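Cahier d'atelier, vannerie et cannage, site de Distville
Octobre, samedi, commencé à 8 h 40

Repris la série Povuso là où on l'avait laissée, c'est-à-dire au trempage. Le rotin du dernier rouleau Tagle n'a toujours pas compris qu'il était une plante souple. Deux heures dans le bac tiède, il casse. Une nuit entière, il casse aussi, mais en grisant, ce qui permet au moins de distinguer les lots. Noté sur l'étiquette : « ne pas recommander ». La même mention figure déjà sur l'étiquette précédente, de ma main.

Essai de ce matin : eau à température de l'atelier, une cuillère de glycérine par seau, brins couchés à plat avec une ardoise dessus. Au bout de 5 heures la moelle passe autour d'un montant sans éclater côté extérieur. Au bout de 7 elle est parfaite, et moi je n'ai plus envie de tresser. Garder 5.

Pour les montants, reste de la botte Uto, plus raide, calibre irrégulier. J'ai trié à la jauge en jetant dans la caisse à petit bois tout ce qui ne passait pas. La botte annonçait 237 brins. Je ne les ai pas recomptés, j'ai ma fierté, mais la caisse à petit bois déborde et le tas des bons tient sous le bras.

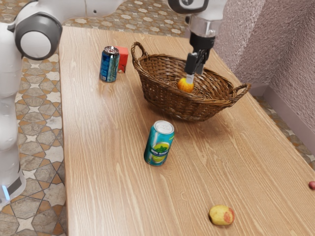

Revenons au fond. Croisée simple, fendue au poinçon, serrée sur deux tours avant d'ouvrir les rayons. Si on ouvre avant, le fond vrille, et un fond vrillé donne un panier qui se dandine sur la table jusqu'à la fin de ses jours. J'en ai un à la maison, il sert de reproche. Penser à humidifier au pulvérisateur pendant l'ouverture et à laisser le fond légèrement bombé vers l'intérieur : la charge l'aplatit toute seule.

Montée des parois : clôture régulière, trois brins pour la torche de départ, puis éclisse plate. J'ai voulu tricher en tassant seulement tous les cinq rangs. Résultat visible à l'œil nu depuis la porte, et depuis la rue quand la porte est ouverte. Démonté, recommencé, perdu l'avant-midi. Règle provisoirement définitive : on tasse à chaque rang, au fer, en tournant, et on ne discute pas.

Pour mémoire, le gabarit de Povuso est toujours faux sur le petit côté. Je l'ai poncé en mars, il a repris l'humidité et il est revenu exactement à son erreur d'origine. Il y a là une fidélité qu'on aimerait trouver chez les fournisseurs.

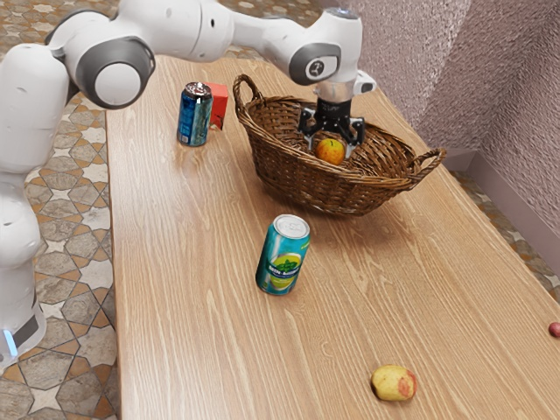

Panier en osier brun, sur la longue table.

Finition. Deux recettes en concurrence depuis des mois.

A : huile de lin coupée à l'essence, chiffon, séchage à l'ombre. Belle couleur, odeur de salle de classe, poisse pendant une semaine entière et attrape toute la poussière du canton. Les clients disent « authentique », puis s'essuient les mains.

B : vernis à l'eau satiné, deux couches très tirées. Moins noble, plus propre, ne fonce pas les creux. Attention aux coulures à la jonction des brins : on ne les voit qu'une fois durcies, donc trop tard. Égrener au scotch usagé, pas au neuf, qui peluche et raye les crêtes.

Je penche pour B sur tout ce qui reçoit des aliments, et pour A sur ce qui reste accroché au mur à ne rien faire. La fiche technique du vernis promet un séchage au toucher en une heure. Toucher de qui, elle ne le précise pas. À trois heures j'ai laissé une empreinte complète sur la bordure du numéro 2, très nette, exploitable par la police. 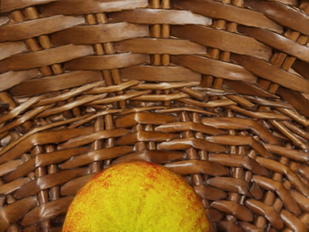 Intérieur : éclisses larges et plates, aspect légèrement brillant. Fruit jaune au fond.

Bordures, à reprendre lundi si les montants veulent bien. Le dernier brin à rentrer est toujours trop court, quelle que soit la longueur de départ. J'ai essayé de couper plus long : il est devenu trop court plus tard. Tailler la pointe en sifflet, suiffer l'alêne, enfoncer d'un coup et ne plus y toucher.

À commander :
– glycérine, un litre
– pointes pour l'alêne fine (l'ancienne est dans le fond du numéro 2, définitivement)
– éclisse plate, autre maison que Tagle si possible

Bac à vider avant de partir, l'eau commence à sentir la mare. Vidé à moitié, le tuyau fuit.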